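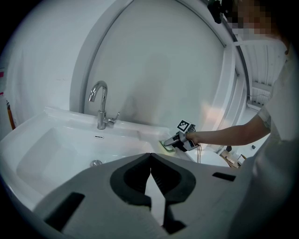 Vilgot Lunde objected to an earlier draft of this section on the ground that a landslide is whatever the winning side can get people to call one, and that any fixed cutoff would miss the point. We take the objection seriously but keep the cutoff, for practical reasons set out here.

4.2 Margins and claims of a mandate

The council races in Cultcombe and Løken were held under the same rules and drew similar turnout. In Cultcombe the winner led by 627 votes, and in Løken by 284. Both winners used the word "landslide" in their first public remarks. Neither margin meets our cutoff of 20 points, and the Løken race was close enough that the losing side asked for a second count of the mail ballots, which left the result as it was.

We asked voters in both towns how large they thought the win had been. The question was put in January, well after the results were final, so the correct figures had been in the local papers for weeks. Voters who backed the winner gave larger margins than voters who did not. This held after we set aside the 38 respondents who said they had not followed the race at all. The gap was wider in Løken, where the true margin was smaller. We do not have a good explanation for this, although the Løken winner repeated the claim more often — at the swearing-in, in two newsletters and again in the budget debate.
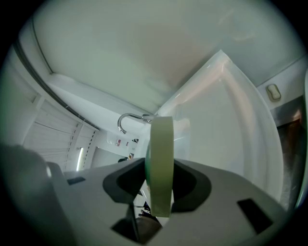
Respondents were recruited in two ways, and the difference matters for how the results are read. Most came from a mailing to up to 2000 addresses drawn from the voter rolls. The rest answered notices posted in shops and libraries. The notices carried no party colors, and we avoided red and blue in the fixings too: they went up with pale green masking tape, like the roll in Figure 2. Those who answered a notice were more interested in politics than those reached by mail and were better at recalling the margin. We report the two groups separately in what follows.

One limit should be noted. Kustar, the third town in the original plan, was dropped when its race went uncontested. An unopposed winner has no margin to overstate, and the question as worded would have made little sense to voters there.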